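May 11, 2021

**Craddock Hospital opens a home-from-hospital phone line for Bultutstead**

Patients leaving Craddock Hospital can now ring one number with any question about their first weeks at home. The line opened this month, and the staff who built it are thrilled with how warmly it has been received.

Nurses on the wards had been asking for something like this for years. People go home with a bag of medicine and a stack of leaflets, and by evening they have forgotten half of what they were told — so now they can call and talk to a nurse who has their notes open.

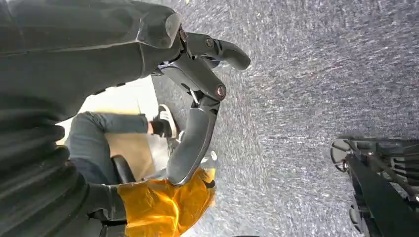 "We had 398 calls in the trial, and I loved taking them," said Angharad Yorath, discharge nurse. "Mostly it was pills, stitches and when to drive again. One gentleman rang to ask if he could dig his potatoes!"

The trial covered 200 patients from the Numwood and Uken wards. Of the 20 nurses who took turns on the phones, most have asked to stay on.

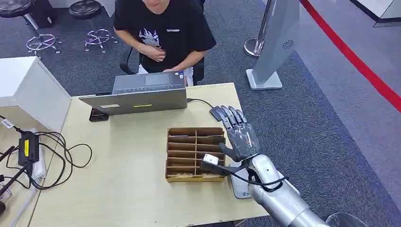

*A laptop open on the desk.*

Seren Wogan, who runs patient services, thanked the ward clerks for rewriting 80 pages of advice in plain words. Copies are at the main desk and in the pharmacy.

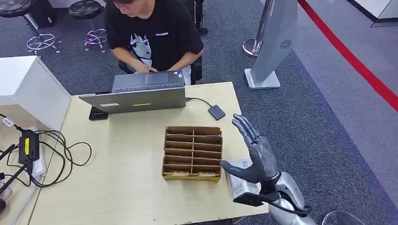 Surgical day patients will be added in June, with Hammad Bugti leading that part of the work. Tomos Jarman and Beca Jarman will take evening calls.

The number is printed on the front of every discharge folder. Family members are welcome to call too.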